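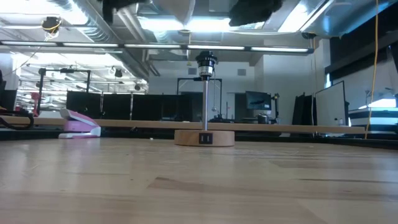
Round wooden base with a metal rod, on the tabletop

Progress report: moving the Tultdale records into one data store
December 23, 2025

Hi Declan,

You asked for something you could read over a coffee, so I've kept the tables in the attachment and I'll just tell you how it's going. The short version is that we're on budget and 3 weeks behind on one feed, and the rest is in better shape than I expected back in May.

Where the data stands

Of the 32 source systems on the original list, 18 are now loading every night without anyone touching them. The big win this quarter was the Maes billing archive (finally!), which came over in one long weekend after Cormac Heffernan rewrote the date handling. It had three different ways of writing a date, plus a free-text field where people had typed things like "end of month, probably." We kept the original text in its own column in case the auditors ask.

The late one is Gastar. Their export changed format in October and our loader dropped every record with a blank region code. We caught it when the monthly totals looked thin, and Cormac has reloaded everything from September on. I still want to check the older months against their paper summaries before I call it done.
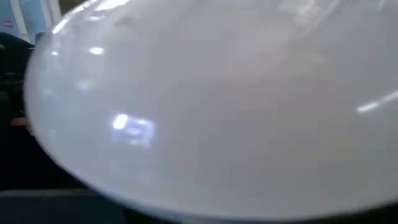
Reports and who's using them

We opened the Nokum dashboards to the regional offices last month and some 100 people have logged in so far. The late shipments page gets most of the traffic. The forecast page gets very little, and I think that's fair – it takes too long to load and the labels are confusing. I'd like to rework it before we add anything new.

Money and next steps

Storage came in under what we planned, and contractor hours came in a bit over, so it evens out. Next quarter I want to finish Gastar, start on the warehouse sensor logs, and write down the naming rules properly (they mostly live in my head right now, sorry).

One thing I need from you is a yes or no on keeping raw files past two years. Cormac's cost comparison is on the second sheet of the attachment.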